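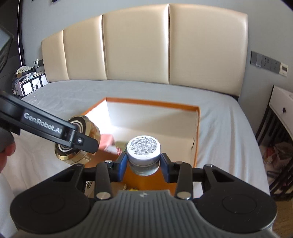

Small jar in the blue finger pads, open box on the bed, second gripper at left.

Threads > Oğuzhan Tuncer > Grasp timing

1/ Notes on the grasp segmenter in Kinico, our tooling for demos recorded with hand-held grippers. Short version: jaw width alone is a bad signal for "object held."

2/ The old rule called a grasp closed when jaw width stopped changing for 6 frames. Fine on rigid boxes. On a small cylinder the pads keep creeping after contact, so the label lands late and the policy learns to wait.

3/ Jar lids add a second problem. A white lid with dense black print gives the feature tracker plenty of corners, and they all move with the gripper. Visual odometry then treats the jar as part of the world and the pose drifts.

4/ Fix for the drift: mask everything between the finger pads before feature extraction. The mask is a fixed polygon scaled by jaw width. No learned segmentation, no extra GPU pass.

5/ Glossy headboards are still bad. Highlights slide over the surface as the camera moves and pass the epipolar check at low speed. We now drop tracks whose brightness varies too much over the window - crude, but cheap.

6/ Fix for the timing: the segmenter has 3 states now (open, contact, held). Contact comes from the first drop in jaw velocity. Held needs the object's image motion to match the gripper's.

7/ Reran 161 episodes from the Histgate set. Label lag is down by up to 2 frames on small parts. Flat packets see no change. They fold under the pads and the velocity drop is too soft to find.

8/ Two-hand episodes need both streams on one clock. Inau stamps on arrival, which hides USB jitter. Stamp on capture or the handoff labels are junk.

9/ Türkmen's config loader still reads the old threshold key without a warning. Delete it from your YAML before you rerun.

Last updated: 11 Mar 2020

Related
Clock sync for two grippers
Why we dropped the jaw width filter
Masking the hand in wrist views
Kinico config keys, old and new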